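Lolton Community Skating — progress report for Kamran Malik, Clavport Recreation Fund
Feb 12, 2026

Thank you again for your patience with us over the holidays, and for the lovely note you sent the coaches. Learn-to-skate is full, and we now have 50 pairs of loaner skates on the shelf, all sharpened and sorted by size.
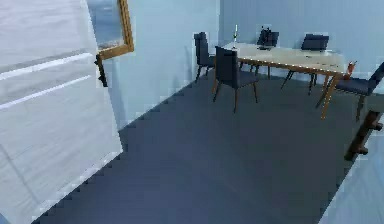
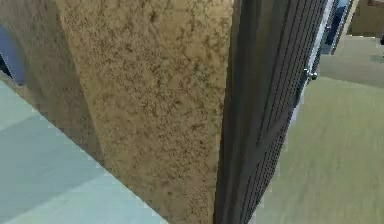
Our beginners still find stopping the hardest part, so Mehwish Warraich has added two short sessions just for snowplough stops and falling safely. She would also like to freshen up the skate room. The light blue of the walls in the first picture is a favourite with the parents, and the speckled tan in the second would hide scuffs nicely — paint and supplies should come to up to $400, within what's left of the grant.

Helmets are next on our list.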